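Teach Cell Walkthrough, October
Plelley bench line, Cell 3
Walked by: Folasade Nwachukwu
With: Rigoberto Xolalpa (demos), Akinyi Kioko (controls)
Copy to: Lorna Gatchalian

Started at 9:15, done before lunch. Same list as last time, plus the two lines Lorna asked me to add on remote driving. I wrote my comments as I went, so sorry if they ramble (they always ramble).

BEFORE ANYONE TOUCHES THE ARM

1. Emergency stop within reach of the person teaching: OK
I made Rigoberto sit where he normally sits and reach for it with his eyes shut. Got it first try. The second button, over by the door, also tripped and reset fine.

2. Hold-to-run switch on the hand controller: OK
Let go, arm stops. Squeeze too hard, arm stops. Tried each one three times.

3. Speed cap in teach mode: OK, with a comment
Akinyi pulled up the setting for me and it matches the sheet. My comment is that the cap shows on the Jarkell screen in tiny gray type and I had to lean right in to read it. Can we get that bigger, please?

4. Payload set for the gripper on the arm now: FIXED DURING WALK
It still had the old gripper's weight in it. You can feel that right away in hand guiding, the arm wants to drift on you. Akinyi put in the right number and we re-ran it, no drift. I'd like this on the swap card so it gets checked every time a gripper changes.

HAND GUIDING

5. Teacher stands outside the elbow swing: OK
The tape is getting scuffed, though you can still see it. Re-tape by next month.

6. No fingers near the gripper while guiding: NEEDS A TALK
Rigoberto is great at this job and he guides from way too low down! Hands go on the wrist, above the gripper, both of them. I said it nicely, he laughed, he moved his hands. I'll look again next time.

7. Recording light comes on with recording: OK

DRIVING IT REMOTELY

We do every new task in the sim cell before we drive the real one, and I checked that side too. The sim layout is Ashraf Bouazza's, and the task right now is the bench fixture one.

8. Start pose has clearance over the fixture: OK
The gripper should be empty and up above the fixture when the session opens, with nothing in the way of a straight move up.
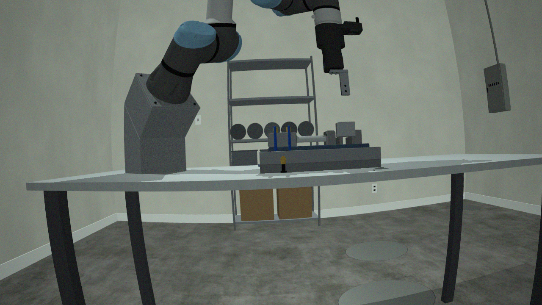
Item 8, sim cell. Gripper empty and pointing down, over the right part of the bench equipment.

9. Path from start pose to the left end of the fixture: OK, with a comment
I drove this one myself (badly). The two blue uprights are the thing to watch if you come across low. There's also the little yellow and black peg standing in front of the base, and I clipped it on my second run because I was staring at the gripper and forgot about it. Go up, go across, come down. Rigoberto already does it that way and I've asked him to say so out loud when he's training people.

10. Arm holds position when the link drops: OK
Akinyi pulled the network cable in the middle of a move, on the real cell, with everyone back behind the tape. The arm stopped and stayed put. It didn't try to catch up when she plugged back in, and you have to press resume on the controller. Exactly what I want to see.

11. Left and right on the controller match left and right on screen: FAIL
New line from Lorna, and good thing she added it. If you switch to the Uta view from the far side of the bench, the controls don't flip with it. I pushed left and the arm went right. In the sim that costs you a peg, but I don't want it on the real bench. Far side view is off limits on Cell 3 until Ashraf has a fix in and I've tried it.

12. Driver takes a break every 15 minutes: SORT OF
The timer works. People snooze it. I get it, you're in the middle of a good run and you don't want to lose it, but tired hands make sloppy demos and somebody has to throw those out later. Finish the run you're on, then get up.

RECORDS

13. Bad demos marked and kept out of the training set: OK
The count was 2853 when I looked, and the target is 3000. Please don't rush the rest to get there. I opened a few of the marked ones and the notes were clear enough that I could tell what went wrong.

14. Driver's name on each session: MOSTLY
Found one logged as "me." Whoever you are, come see me.

OPEN ITEMS
Item 3, bigger speed text: Akinyi
Item 4, payload line on the swap card: Folasade
Item 5, new floor tape: Rigoberto
Item 11, far side view: Ashraf, and it stays off until I sign it
Item 14, missing name: me, apparently

The Nic Aodha cell wasn't part of this walk. I'll do that one separately once their new controller is hooked up.

F. Nwachukwu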